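Zoila Llanos
desk reset thread, the white one w the curved front. going in 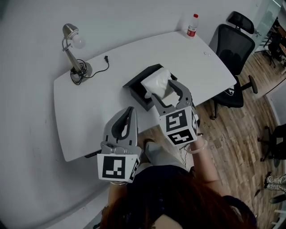
Last edited 2022-09-17

1/ ok so the rule is everything on the desk has to earn its spot. tissue box stays. black one, front and center, easy reach. allergies do not care about my aesthetic

2/ tissue box at the back by the wall = me leaning over the whole desk mid sneeze. tried it in March. never again

3/ the lamp. silver, dome shade, round base, back left. love her. bulb pokes out past the shade tho and it's frosted so fine, but I want a smaller one. anyone know if the Vultia bulbs fit a normal socket??

4/ the CORD. black cord on a white desk, looped round the lamp base and then wandering off to the right with the plug just lying there. this is the whole problem with the desk. the whole thing

5/ options so far – cord clips (fell off last time), a Tromulen cable sleeve, or run it down the back and pretend. leaning sleeve. it's 200 cm long and I need like half that

6/ water bottle, red cap, back right corner against the wall. as far from the keyboard spot as it can get. I have killed one laptop already, rip

7/ curved front edge is nice on the forearms btw. was going to get the Jeon one with the square corners and so glad I didnt. bruised hips are real

8/ someone asked what I clean it with. damp cloth, tiny bit of dish soap, dry cloth after. white shows evrything so I do it every 4 days or it gets gross

9/ still to do: sort the cord, find a tray for pens, move the Urkinora notebooks to the shelf. they were eating half the desk

10/ ok have to run, will post the cord once its sorted – send clip recs if you have ones that really stick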